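Grudard Forums > Arms and Grippers > Teaching and Demos

Thread: Keyboard teleop vs. moving it by hand for small pick and place?

tinsnips_77
Okay so I've been putting this off for weeks and I need some opinions before I burn another month on it. I'm collecting demos for a dumb little task: pick up one die, put it on a square board, let go, back off. I drive the arm with a keyboard right now. I have 27 demos I'd call good, and it took me three evenings to get those. The policy I trained on them gets over the right die maybe half the time and then hovers there like it forgot why it came into the room.

I'm wondering if I should quit the keyboard and do the teaching by hand on the real arm, just grab the wrist and walk it through. Anybody gone from one to the other? Was it worth it?

mossbucket
By hand, every time. I did keyboard demos for most of last year and they all had the same problem — I'd move in x, stop, move in y, stop, go down, stop, think about it, close. The policy learned the stops. Hand guiding gives you one smooth motion and it's so much faster. I did 156 of them in the time it took me to do a quarter of that on the keys.

pelican_brief_case
Gonna disagree with mossbucket here. Hand guiding is lovely for the arm path and lousy for the grasp. You've got one hand on the wrist and you're poking at a button to close the fingers, and your own arm is in front of every camera. If the policy uses images you've just taught it that a big sleeve comes in from the right before every pick. Ask me how I know.

mossbucket
You can record the joint path by hand and then play it back with nobody near it, and save the camera images from the playback. That's what I do. Takes twice the time per demo and it's still quicker than keys.

pelican_brief_case
Sure, until the playback lands a hair off and shoves the die across the table. On something that small it matters. I threw out a lot of playbacks.

tinsnips_77
Sorry, I should have said, most of this is in sim. The real arm is at work and I get it after 6 pm if I'm lucky. So hand guiding would mean moving the whole project over to the real one, and I'd rather not until I know the demos are any good.

oatmeal_ray
Oh well if it's sim then you can't exactly grab it by the wrist lol. Get a 3D mouse or a VR controller. Even a cheap game pad is better than keys. You get diagonal moves for free and you can ease into the table instead of stepping down to it.

sturkidari_fan
+1 on the controller. I use the Sturkidari plugin with a game pad and it took me one evening to set up (okay, one evening and a lot of swearing at axis mapping). Two things that helped me more than the hardware did:

Slow the speed way down for the last bit above the object. I have it on a trigger so I can fly over and then creep.

Drop the pauses when you process the data. If the arm didn't move and the fingers didn't move, toss that step. My hovering went away almost completely after that.

tinsnips_77
The pause thing is a really good call, thank you! I just looked at one of my demos and there's a huge stretch where I'm sitting there deciding which way to turn the wrist. That's probably the hovering right there.

mossbucket
Careful with throwing out all the pauses though. You want a short one when the fingers close, or it'll lift before it has hold of anything. I keep a few steps on either side of any gripper command.

sturkidari_fan
Yep, good point, same here. I should have said that.

bashir_bench
Can you post what your setup looks like? Half of these threads turn out to be about lighting or where the objects start, and we all argue about controllers for two pages first.

tinsnips_77
Fair! Here you go, this is the layout I've been using in sim.

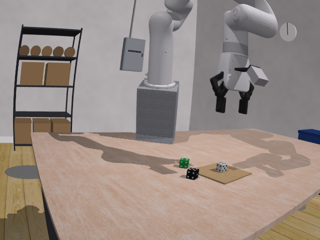 Dice task, gripper still open above the table. White one on the board, green and black off to the left.

bashir_bench
Okay, that helps. First question, do your dice always start in that kind of cluster? The black one is sitting really close to the corner of the board. If the goal is to put a die on the board and there's already one on it, your policy has to know which one you mean and also where there's room.

Second, look at those shadows. You've got big arm shadows all over the wood and one of them reaches nearly to the green die. I'd bet your model is paying attention to those. I'd move the light around between demos, or make it softer.

tinsnips_77
The positions get shuffled a little but not a lot, now that you mention it. And I've never touched the light. I figured the shadows would help it judge height.

pelican_brief_case
They might! I wouldn't kill them. A shadow under the fingers is useful with one camera. Vary the light but keep them.

bashir_bench
I'd still go softer, but we can agree to disagree on that one. Vary it either way.

oatmeal_ray
Also the board is turned to a diamond from this view. Is it always like that? If yes I'd turn it in some of the demos or you'll be stuck with that angle forever.

tinsnips_77
It's always like that. Ugh. Okay. So the plan is game pad, a slow trigger, trim the pauses but not near the grasp, move the dice and the board and the light. And probably start over on the data, which hurts, but 27 isn't that many to lose.

mossbucket
Keep the old ones and mix them in after trimming. And when you do get the real arm in the evening, try ten by hand and see. I still say you'll like it.

tinsnips_77
Update, finally. I have 132 new ones off the game pad, everything shuffled between runs. Trimmed them last night and it's training now. Driving it is so much nicer, I can go over and down at the same time and I'm not hunting for the key that turns the wrist. I did mess up the trigger mapping and closed the gripper in midair on the first 2, so those are out.

sturkidari_fan
Ha, everybody does that with the trigger. What did you end up using for creep speed?

tinsnips_77
A fifth of full speed. Tried a tenth and fell asleep. I'll post the numbers once I've run it on all three colors.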